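3.2 Sample handling and storage

Water samples were collected at nine sites along the lower Bunard catchment between the end of the dry season and the first autumn flows. At each site, field staff rinsed the sampling bottle three times with stream water before filling it below the surface, facing upstream. Samples for metals analysis were acidified on the day of collection. Samples for nutrients were left untreated, kept in the dark on ice and delivered to the Hayashi laboratory before 5 p.m.
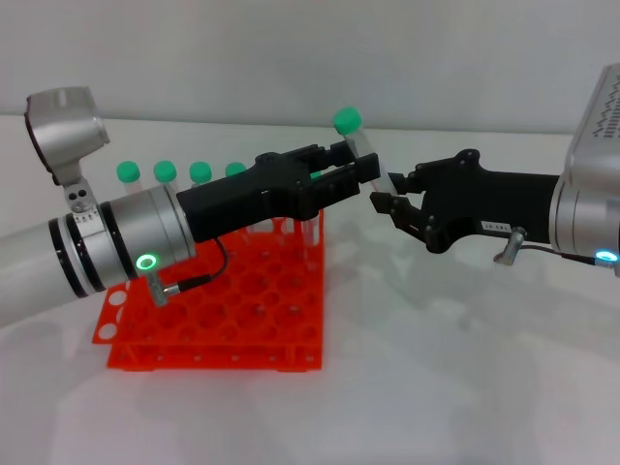

Every sample was given a code that did not reveal its site, so that analysts remained unaware of its origin until the results had been entered. The full program produced 2,537 samples. Of these, 54 were excluded from the analysis: most had exceeded the permitted holding time, and the remainder had labels that could not be matched to a field sheet. Excluded samples were spread across the sites and showed no clear relationship with flow.

3.3 Colour and turbidity

Colour was assessed after filtration, following the procedure set out by Rashti and Kobori in their earlier survey of the Sinance tributaries. Turbidity was measured on unfiltered water after gentle inversion of the container. Where two readings of the same sample differed by more than the accepted margin, a third was taken and the median recorded. Visual checks were made by two analysts against a pale background, and disagreements were referred to the senior analyst (T. Fukuda). 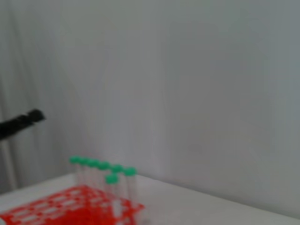
Figure 2. White tabletop and pale grey-white wall, with white curtain at left.

Readings from the two sites below the weir were treated separately. Water released from the weir pool often carried fine clay that stayed in suspension for several days, and a single release could affect consecutive samples. Release records supplied by the catchment authority were therefore used to mark the affected periods, and the seasonal medians in Section 4 are reported both with and without them.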